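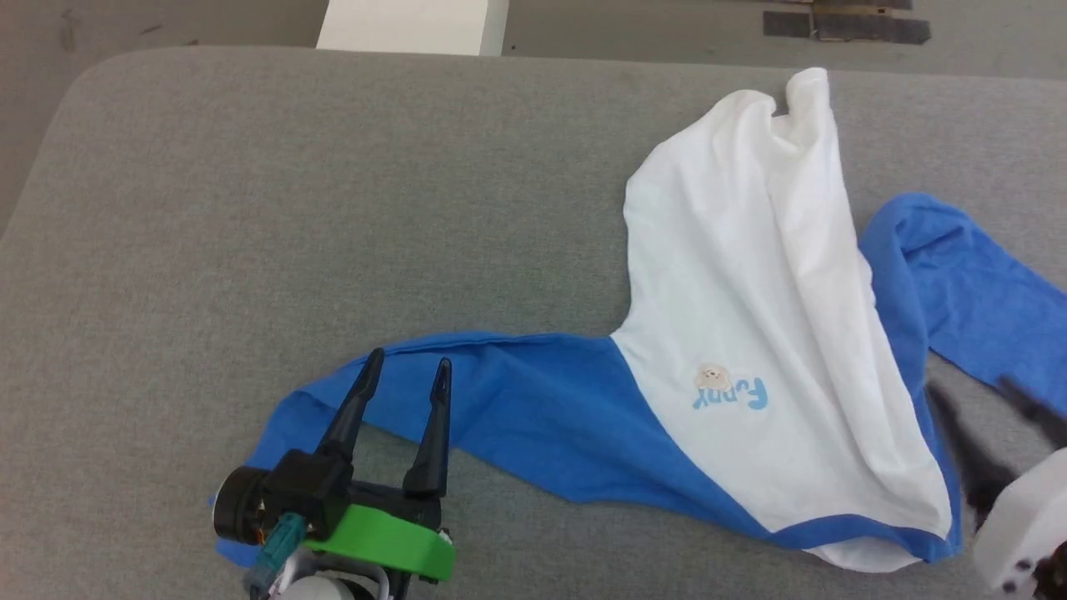
2020-04-13

Default judgments project, coding day. Kettle on before the laptop, which should be recorded as good practice.

Where we are: we asked the four county courts for 2,000 small claims files that ended in default, and what came back and can be read by a human being is 1,112. The rest are duplicates, blank pages, or scans made by somebody who believed the glass should be cleaned once per administration. I've put the unreadable ones in their own folder, with the county and batch number in the file name, so that we can report the loss properly and so that I can stop opening them in hope.

Musa and I each coded the same practice batch last week without talking to each other. Today I merged the two sheets. We agree beautifully on the date of filing. We agree on the amount claimed, apart from one file where I typed the case number into the money column and made a dentist's bill look like the national debt. On the question the whole study is about, whether the defendant was given notice a normal person could understand, we agree about as often as my in-laws do.

Went through the mismatches one by one on the phone with him. Nearly all of them come from Variable 9 ("notice states what happens if you do not appear"). The Tirko County form says, in full: "Failure to answer may result in the relief sought being granted." Musa coded that as a yes. It does state the consequence. I coded it as a no, on the grounds that my mother would read it and think relief was coming. We argued for a good while. He was patient, then he was less patient, then he pointed out that the codebook says "states" and says nothing about my mother.

He's right about the codebook. I wrote the codebook.

Fix, agreed with Musa Dauda by phone and to be entered as a dated amendment:

- 9a: the notice mentions a consequence in any words at all.
- 9b: the notice says the person can lose the case, or owe the money, in those words or close ones.
- 9c: the notice says it before the signature block. (Garrido County puts it on the back, under the parking directions.)

All three are yes/no/can't tell. "Can't tell" is for missing or unreadable pages only. It is not for when the coder is tired. I have been using it for when the coder is tired.

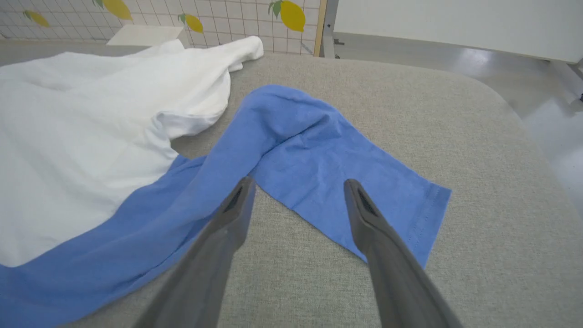
The other big source of disagreement is Variable 14, how the papers were served. Sinard County uses a tick box for "personal," a tick box for "substitute," and a line for "other," and the process servers fill in the line whatever they've ticked. So we have personal service with "other: left with neighbor," and substitute service with "other: personally." One server has written "yes" on every return. I've started to feel a certain respect for him.

Rule for now: code the box, copy the handwriting word for word into the notes column, and flag any file where the two can't both be true. Don't resolve it. I had been quietly resolving them according to what I thought had probably happened, and I've gone back and undone those in my half. It took most of the late morning. Musa had been leaving them blank, so his half needs filling in, and he was kind enough not to sound pleased about mine.

Flerkar County: still no reply about whether their 'D' stamp means default or dismissed. I have been assuming default. If it means dismissed we lose the whole Flerkar batch and I'll need a lie-down. Sent the clerk's office a second email, shorter than the first, with one question in it instead of five. Will call if nothing comes back. Until then nobody codes any more Flerkar files, me included — I have a habit of doing "just a few" and then defending them.

Notes on the spreadsheet itself, for whoever inherits this:

The master sheet is the one with MASTER in the name. There is also one called MASTER_new, which is older. I've moved it to the attic folder and left a text file where it was, explaining the shame. Don't sort the sheet by one column. Always select everything first. We've had that accident once and the backup saved us, and the backup only existed since Musa doesn't trust me, for which the project is grateful.

Amounts go in as plain numbers, no dollar sign, no commas. Court costs go in their own column even where the clerk has added them into the total. If you can't separate them, put the total in and write COMBINED in the notes.

Interest rates: leave these alone for the moment. I looked at a few and found a rate written as a percent, a rate written as a fraction, and a rate written as "legal."

Still open:

1. Recode the practice batch with 9a to 9c, separately, no phone calls in between.
2. Work out agreement again. If 9b is still poor then the question is bad and we rewrite it, or drop it and look sheepish in the appendix.
3. Clerk at Flerkar, the 'D' question.
4. Ask the library whether they kept the old Tirko forms. The wording seems to change partway through the run and I'd like to know when, ideally before a reviewer does.
5. Draft of the methods section is promised for June. It currently consists of a heading and the word "We".

Musa will take the Garrido files next and I'll take Tirko, swapping halfway, so neither of us gets used to a single county's bad habits.

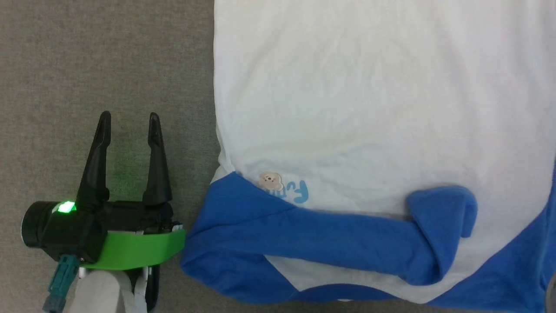 Added later: reread Variable 11 ("defendant represented") and there's no code for a defendant who wrote a letter to the court and never turned up. There are several of these in the practice batch. One is three pages, handwritten, perfectly clear, and sets out a decent defense. Stamped received, filed behind the judgment. We both coded it as "no response," which follows the rule and is plainly wrong.

New Variable 11b: any written communication from defendant in file, yes/no, with the received date if stamped. This means going back through everything already done. I've told Musa. He said "fine" in a tone I've transcribed here as accurately as I can.

Backup made, copied to the second drive, sheet locked.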